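Small Kitchens: the toy cookware page
Photos and notes, August 2023
Kept by Guadalupe Esquivel for the Hirkeck Toy Library

I was asked to put together a cheerful gallery of play cookware for the people who borrow from us. I'll do the gallery. The cheerful part depends on the cookware.

My trouble with toy kitchens is mostly the way they get sold. The box promises early math, fine motor skills, language, sharing and a lifelong love of vegetables. I have been lending these things out for a long time and I have yet to meet the child who came back loving vegetables. What they do get is a good long stretch of pouring nothing out of a kettle, and I think that's plenty to ask of a toy.

So these are notes on what gets played with, and what goes home in the bag and comes back in the bag.

Pans and pots
The small white frying pan with a black handle is the one I'd keep if I had to give up everything else. A child knows what to do with it from across a room. The light blue pot with two side handles is close behind, mainly for its capacity. Pots are where the food ends up, along with crayons, and once a hearing aid battery that gave us all a bad afternoon.

Lids I don't believe in. They're gone by the second loan.

The stove
A stove base in cream with a pinkish-brown top, and a white kettle to stand on it. Makers love to put sound in these. Pao-chu Poon, who tests our battery toys, has a drawer of sizzling burners that now sizzle whenever the drawer is opened. I'd take a silent one every time. Children make the noise themselves and stop when they're tired, a feature I've never seen on a package.

The board and knife
Pink cutting board, a small dark-handled knife, something green to chop, and a pale yellow block that I call butter and Sze-wing Kuo calls cheese. We've had this disagreement since December. The children use it as soap. 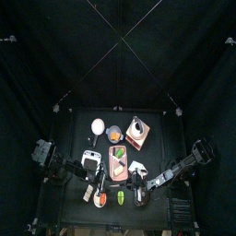
Is a bigger set better value?
Usually the smaller one is. A cheap set with a large piece count tends to get there by counting every pea, and most of those pieces are lost or ignored within a few weeks. Look for a pan, a pot, a board and a few foods large enough to find under a couch, and spend the difference on something else.

I know that answer annoys people. Our Paltero set was listed at 100 pieces, and when Buppha Sriwong checked it in she found the number included the stickers. Also the sheet the stickers came on. We wrote to the seller and got back a very warm message that didn't mention stickers at all.

Countertop machines
White with a black front, and it could be a toaster or it could be a coffee maker. I used to complain about toys like this. If a grown woman can't tell what the appliance does, how is a toddler supposed to? Then I watched one of these get used as a toaster, a printer and a hotel for a sock, and I've let the matter drop. I'd still skip any that need a proprietary plastic pod. Yes, they make those. Bromurine makes one in mint green and we turned the donation down.

Cups
I like a small brown-and-white cup. Cups are the social end of the kitchen: somebody has to be handed one, and somebody has to pretend to drink. Ours walk off constantly. Kam-wah Leung thinks we should charge for missing cups. I think we'd spend more on the argument than the cups are worth.

Check the inside of a toy cup before you borrow or buy. If you can't get a finger and a cloth to the bottom of it, neither can the next family.

Toy food
This is where the claims get silliest. "Realistic" seems to mean anything from a decent carrot to an orange-yellow lump that three adults at our desk can't agree on. I don't think realism matters much below the age of 5. Size does. So does whether the paint stays put, and "non-toxic" in curly letters doesn't tell me that. I want a maker's name, an address and an age grade printed somewhere, and if those are missing I don't put the thing on the shelf.

Hook-and-loop food that you cut in half is popular, and I understand why. The fuzzy side collects hair. Budget some time for that.

What we'd pay
For a plain starter group (pan, pot, board, a few foods) I wouldn't go over some 18 dollars secondhand. The matched sets in pastel colors cost a lot more, and what you're paying for is that they look nice in the living room. That's a fair thing to want. Just don't let anybody tell you it's for the child's brain.

Mixed sets get played with exactly as much as matched ones, as far as I've seen. Liao, the shop across the street, will sell single pieces from a bin if you ask at the counter, and the bin is better than the display.

Before you bring it back
Wipe everything with a damp cloth and let it dry with the pots upside down. Please don't put the stove base in the sink, even if it says washable. Count nothing, we'll do it at the desk. If a piece is cracked, leave it in the bag with a note so we can pull it.

Next page: toy cash registers, about which I have even less that's kind to say.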